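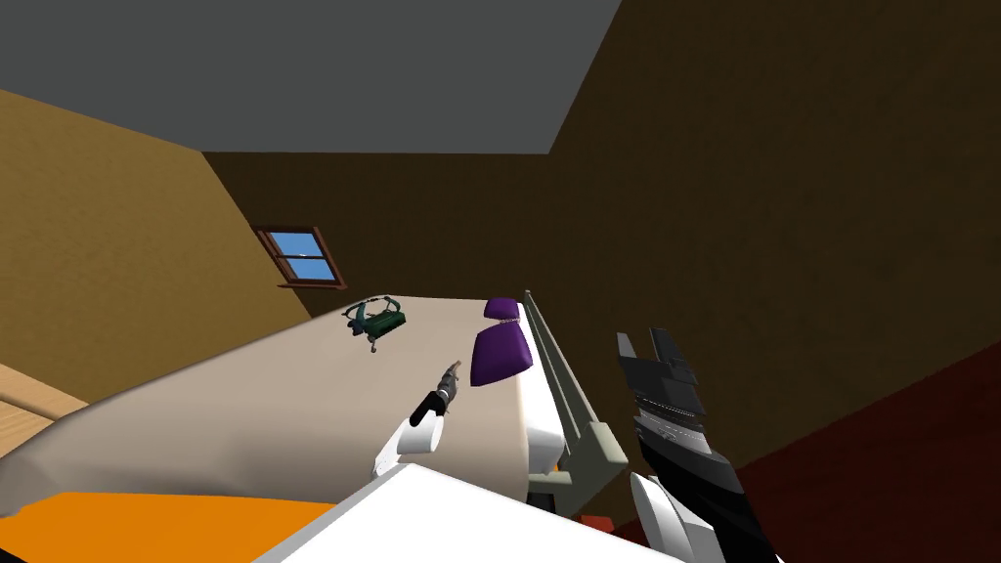 Eu penso que dormir cedo devia voltar a ser uma coisa normal. Em julho mudei o meu horário e agora apago a luz às 22 horas. Os colegas da Jisteck riem de mim.

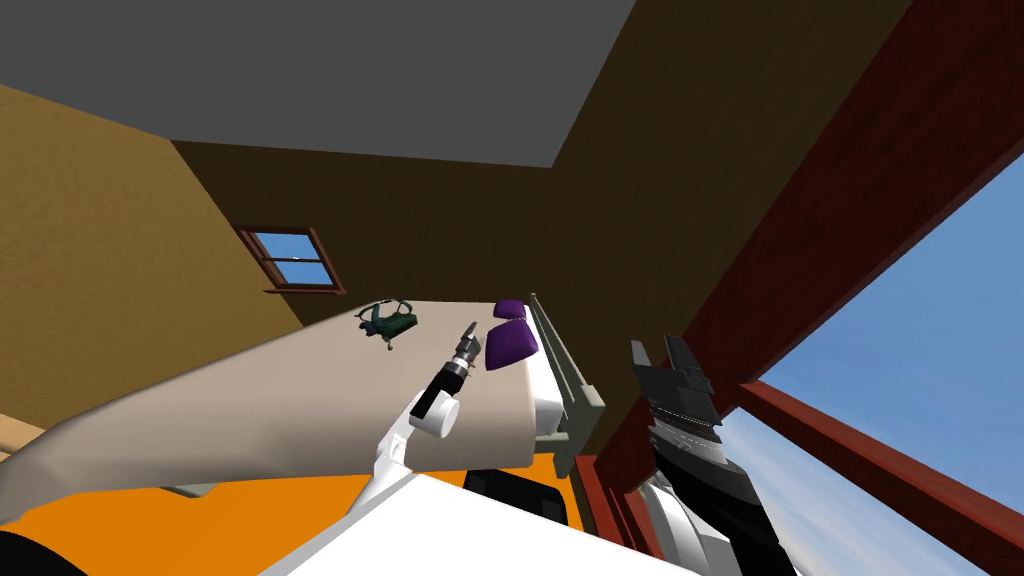
Respondem-me às mensagens à meia-noite e chamam a isso dedicação. Eu chamo-lhe um mau costume.
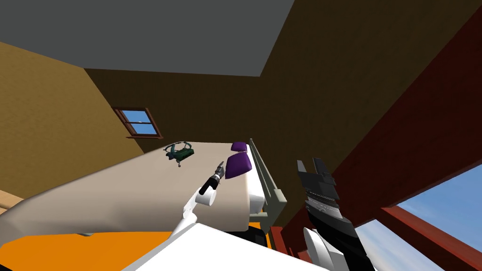

Levanto-me às 7 e leio uma hora antes do trabalho. Antes, essa hora não existia para mim.

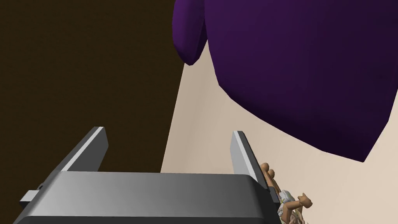 Peço só que as empresas não escrevam a ninguém depois do jantar. O correio pode esperar até de manhã.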